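3.2 What people do with packaging words

I should say up front that this part of the study grew out of an argument. Rasmus Hunt and I were coding the Morkusano interviews in March, and we kept tripping over the verb "open." He wanted one code for it. I wanted four, which was greedy (we settled on two in the end, see Section 3.4). What bugged me was that our speakers hardly ever said "open" when they were talking to somebody in the same room. They said "get into it," "pop it," "give it a tug." On the phone, with no shared view, "open" came right back!

We had 41 speakers, 16 of them recorded at home and the rest at the Lapiņa reading room. I did the first pass by myself and Deividas Kivi did the second, blind to mine. We disagreed most about stretchy things. Take "pull." For me, pulling a drawer and pulling a rubber band are different verbs that happen to sound alike, and for Deividas they're one verb with a fussy object. I still think I'm right, but his version was easier to apply, so that's the one in the tables.

The home recordings are messier and, to my ear, a lot more fun. People interrupt themselves, talk to the dog, lose the noun completely and carry on with "the thing, the crinkly thing." We kept all of that in. The Funeck transcripts we compared against had been cleaned up, so I wouldn't lean too hard on the gap between the two sets for fillers and restarts.

One more wrinkle is age. The 11 oldest speakers used "undo" for nearly everything, bags and knots included, and the younger ones saved it for buttons. We didn't go looking for that, and the Wirari word list we started from doesn't even have "undo" in it. I've added it to the revised list. Figure 2 goes with the object classes "packet," "band" and "balloon." 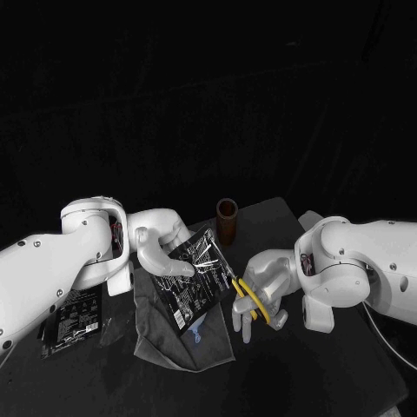
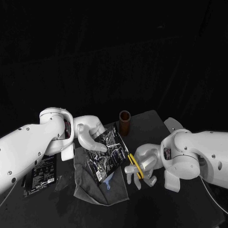
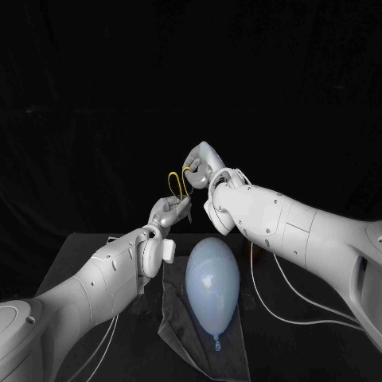
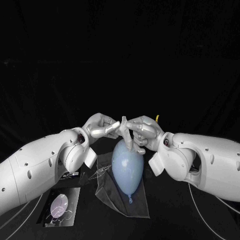 Figure 2. Object classes in the order shown: packet (first and second panels), band (third), balloon (fourth).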